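Tzu-hsuan Pan has been resoling shoes at Ludel for 13 years, and for most of that time the customers were office workers with worn heels. Now more than half of what comes over the counter is canvas and rubber.

"People used to throw plimsolls away," she says. "They still do, mostly. But there's a group who have a pair they like and can't get any more, and they'd sooner pay me."

The shop takes in shoes by post as well as in person. Last year it handled 1458 pairs, of which 334 were the Flaletti court shoe, a low canvas model that went out of production when the factory at Zaredmont closed. Pan keeps a shelf of soles cut to its pattern.

The Flaletti has a cupsole, stitched as well as glued, and that makes it easier to repair than most. The old stitching is cut, the sole comes away with some heat, and the canvas is cleaned before the new one goes on. Pan does the sidewall stitching on a machine older than she is.

"The glue is where people go wrong at home," she says. "They put it on and press the shoe together straight away. You need to leave it until it's tacky. Then both sides, then press. I get shoes in with three layers of hardware shop glue on them and it takes me longer to get that off than to do the job."

She is less keen on shoes with foam midsoles. Foam breaks down with age whether the shoe is worn or not, and a pair kept in its box for years can fall apart on the first walk. She will replace a midsole if the upper is sound, but she asks the customer to send photographs first and turns down a fair number.

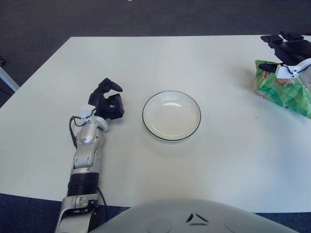 The worktop with a shallow plate, white to cream with a thin dark rim.

The soles themselves come from Pîrvu, a small rubber firm that makes them in batches. Pan orders twice a year. The spring batch was 318 pairs and she expects it to last until the end of July. White is the easiest to get right. Gum is harder – the shade changes from one batch to the next, and customers who want an exact match to a faded original are usually disappointed.

"I tell them it'll look new on the bottom and old on the top," she says. "Some of them like that. One man asked if I could make the sole yellow to match. I said wear them for a couple of summers."

Ludel does not sell shoes and Pan has no plans to start. She was asked last year to put her name to a remake of the Flaletti and said no after seeing the sample. The toe was too high, she says, and the canvas was a single layer where the original had two.

Her advice on making a canvas pair last is short. Undo the laces before taking them off, keep them out of the washing machine, and bring them in before the sole is worn through to the cloth. Once the insole board has got wet and curled, the repair costs a good deal more.

The shop closes for its summer break after Tue 27 June and posted pairs that arrive while it is shut will be held at the sorting office. Pan will be spending the time off walking. She wears leather boots for that.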